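Household Textiles, Unit 4: Cotton Cloth in the Kitchen and Laundry

Handout for the Thursday group. Instructor: Simone Dantas. Lab assistant: Povilas Juška.

Read this before the wash lab. Bring your fiber cards from Unit 3 and one old piece of white cotton from home, no smaller than a dinner napkin. Label it with laundry marker in one corner. Ballpoint runs.

1. What we mean by cotton cloth

Cotton fiber is almost pure cellulose. Under a microscope it looks like a flat ribbon with twists in it, and those twists help the fibers grip one another when they are spun. The middle of each fiber has a hollow channel. Water goes into the spaces between yarns first, then between the fibers in the yarn, and last into the fiber walls.

Cotton is stronger wet than dry. Viscose, also cellulose, is weaker wet than dry. Keep those two apart in your notes. Students mix them up on the written work every term.

2. Woven and knitted

A woven cloth has two sets of yarns crossing at right angles. The lengthwise yarns are the warp and the crosswise yarns are the weft. Pull a woven cloth along either set and it gives very little. Pull it on the diagonal, the bias, and it stretches and narrows.

A knitted cloth is made of loops. It stretches in most directions and creases less. Rib knits stretch the most across the width.

Terry is a woven cloth with an extra warp that forms the loops. A pulled loop can be cut off level with the others without starting a run, as the ground weave holds it. Do not try this on a knit.

3. How cloth folds and hangs

Drape is the way a cloth falls under its own weight. It depends on yarn thickness, how closely the yarns are packed, the finish, and the direction of the grain. A stiff, starched cotton makes a few wide folds. A soft, washed cotton makes many narrow ones.

When cloth is gathered at one point, all the slack has to go somewhere, and it leaves the point as folds that spread outward. Close to the gather they are tight and narrow. Farther away they open up and flatten.

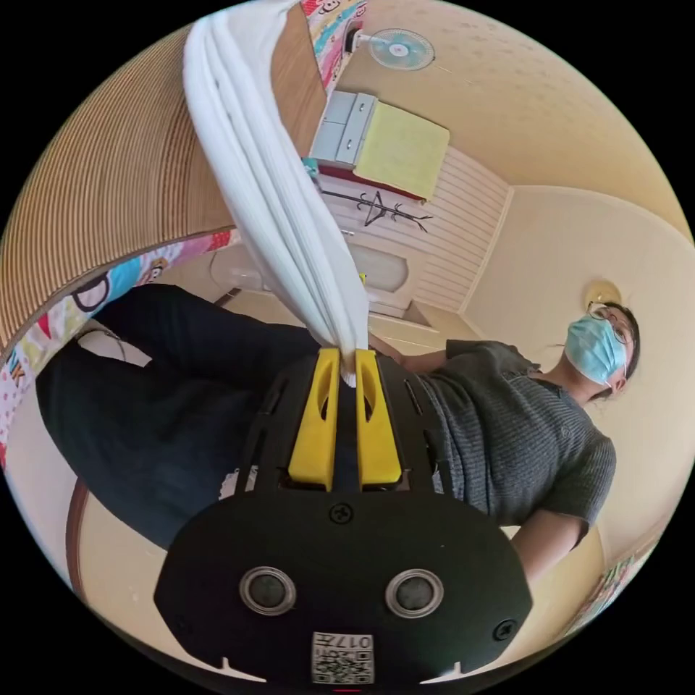 4. Wrinkles

Cellulose chains are held to one another by hydrogen bonds. Water loosens these bonds. If the cloth dries while it is bent, the bonds form again in the bent position and the wrinkle stays. Ironing works the same way in the other direction: moisture and heat loosen the bonds, pressure flattens the cloth, and it sets flat as it cools and dries.

What this means at home:
Shake each piece out after the spin, before it goes on the line.
Iron cotton while it is slightly damp.
Leave ironed pieces flat or hanging until they are cool — folding them warm puts a new crease in.

Easy-care finishes use a resin that links the chains together. The cloth wrinkles less, but it loses some strength and takes up less water. A treated cotton makes a poor dish towel.

5. Washing white cotton

Wash whites at 40 degrees Celsius for ordinary soil. Use a hotter program for kitchen cloths if the care label allows it. Sort out anything dyed, including pieces with a colored hem.

Fabric softener leaves a thin film on the fiber. The cloth feels smoother and soaks up less. Leave it out of any load with towels in it. To strip old softener from a towel, wash it with detergent alone and rinse it twice.

Chlorine bleach whitens cotton but weakens it if it is too strong or left too long. Never mix it with vinegar or ammonia. Oxygen bleach is slower and gentler, and we will use only that in the lab.

Graying usually comes from too little detergent, hard water, or an overfilled drum. The tap water in Brarirano is hard, so expect to use the upper dose on the box.

6. Wash lab

Work in pairs. Kelly Teixeira has the list of partners.

Cut four strips from your cloth, each 8 cm wide, with the long side along the warp. Keep one strip unwashed as your control. Wash one with detergent only, one with detergent and softener, and one with detergent and oxygen bleach. Dry them all flat.

Hang each washed strip and the control so that the lower end just touches the colored water in the tray. Mark how high the water has climbed after five minutes. Write down the height in millimeters, and note whether the front edge of the water is straight or uneven.

Then crush each strip in your fist for one minute, lay it flat, and compare the creases after another five. Use the same hand for all four. Sketch what you see.

7. Before next week

Finish the results table and answer in full sentences: which strip took up water fastest, and does that agree with Section 5? If it does not, say what might have gone wrong — uneven cutting and leftover softener in the machine drawer are the usual causes.

The reading is the chapter on cellulose finishes in the course binder, kept in the Miranda room on shelf mark 3249. Please sign it out. Hand in reports to Povilas by Thursday, stapled, with both names on the first page.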